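Cours Robotique mobile et manipulation
Séance 6 : préparer et entretenir la cellule de simulation « Jardin »

Matériel : poste Wokix, scène Perkska, modèle de bras et pince Shezi

Bonne nouvelle, on quitte enfin la table de montage ! La cellule Jardin est virtuelle, mais elle s'entretient comme une vraie : elle a ses réglages, ses dérives, ses pannes, et un carnet de bord qu'il faut remplir à chaque passage. Ceux qui ont travaillé sur l'îlot de palettisation retrouveront vite leurs habitudes.

1. Mise en route

Lancez d'abord le serveur de physique, puis le rendu. L'ordre compte : si le rendu démarre seul, il affiche la dernière pose enregistrée et vous croirez le bras prêt alors qu'aucune articulation n'est asservie. Chargez ensuite la scène, attendez que le compteur d'objets se stabilise à 327 et ouvrez la vue embarquée.

Le pas de calcul est fixé à 2 ms. Ne l'augmentez pas pour gagner du temps, les contacts entre les doigts et les petits objets deviennent vite fantaisistes. Vérifiez aussi que la gravité est bien orientée selon l'axe Z du monde, et pas selon celui de la base – l'erreur est classique après une importation. 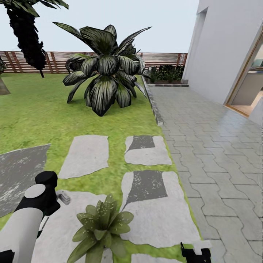 Une fois la scène chargée, on passe à la prise d'origine. Amenez chaque axe à zéro dans l'ordre, de la base vers le poignet, à vitesse réduite. Comparez les valeurs lues avec celles du carnet. Un écart constant sur un seul axe vient presque toujours d'un décalage dans le fichier de description du bras. Un écart qui grandit pendant l'essai fait plutôt penser à un gain mal réglé, et c'est là que ça devient passionnant, car on peut le voir naître sur les courbes !

2. Calage de la vue embarquée

Le but est de savoir où se trouve la pince dans l'image et de pouvoir le retrouver demain, sur un autre poste. Choisissez des repères fixes, bien contrastés, répartis en profondeur. Le gazon est un mauvais candidat : sa texture est floue de près et se répète. Les dalles valent beaucoup mieux, surtout quand une claire voisine avec une foncée. Pour le lointain, prenez les poteaux de la clôture, qui donnent en prime une bonne vérification de la verticale.
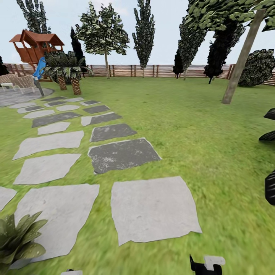

Fig. 2 – Chemin de dalles claires et foncées, clôture au fond, pince en bas au centre.

Relevez les repères dans trois poses différentes du bras, lancez le calage, puis regardez l'erreur de reprojection repère par repère. La moyenne seule ne suffit pas : un point mal cliqué peut se cacher derrière dix bons. Supprimez-le, relancez, notez la nouvelle valeur.

3. Entretien de la pince

Au bout de 300 cycles d'ouverture et de fermeture, on refait le contrôle complet : course de chaque doigt, symétrie, effort de serrage. Le modèle Shezi limite l'effort à 80 N, et cette borne se trouve dans le fichier de la pince, pas dans celui du bras. Pensez à contrôler les formes de collision, affichées en fil de fer. Elles doivent épouser les doigts sans déborder.

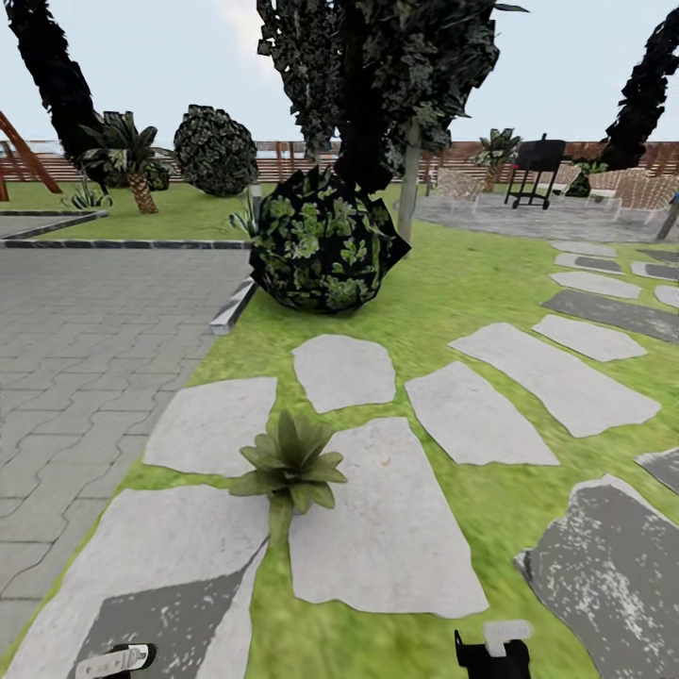 Pourquoi refaire ce contrôle sur une pince simulée, qui ne s'use pas ?
Parce que les fichiers, eux, changent. Une mise à jour de la bibliothèque, une unité convertie deux fois, un coefficient de frottement remis à sa valeur par défaut, et la prise ne se comporte plus comme la veille. Le contrôle périodique permet de dater le changement.

4. Dépannage : les cas du semestre dernier

Doigts qui tremblent à l'arrêt : baisser le gain proportionnel par petites touches, jamais de moitié d'un coup.

Bras qui sursaute au chargement : la pose initiale est en collision avec un élément du décor. Remonter le poignet, enregistrer, recharger.

Image en retard sur le mouvement : couper les reflets et les ombres avant de toucher à la résolution.

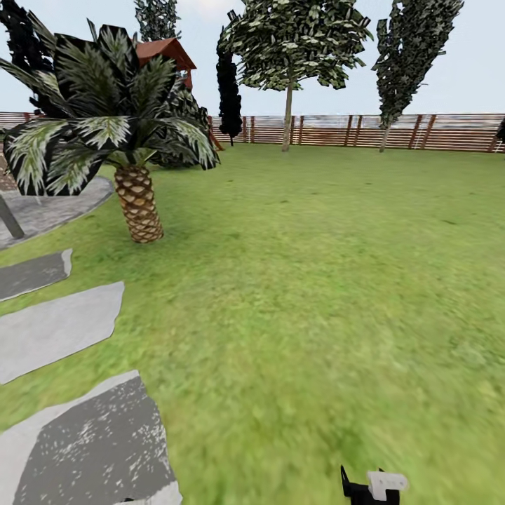 Quand le défaut persiste, repassez par un essai à vide, doigts ouverts, au-dessus du gazon et loin des dalles. On élimine ainsi tous les contacts, et ce qui reste vient forcément du bras, de la pince ou de la commande. J'adore cet essai : il prend deux minutes et il a résolu la moitié des pannes de la cellule Plokness l'an passé.

5. À rendre mercredi

La page du carnet de bord, remplie à la main ou au clavier. Les courbes des axes pendant la prise d'origine. Le tableau des erreurs de reprojection avant et après suppression des points douteux. Ajoutez deux ou trois lignes sur une panne que vous aurez provoquée vous-mêmes, avec le réglage modifié et la façon dont vous êtes revenus à l'état de départ – soyez imaginatifs, mais sauvegardez la scène avant !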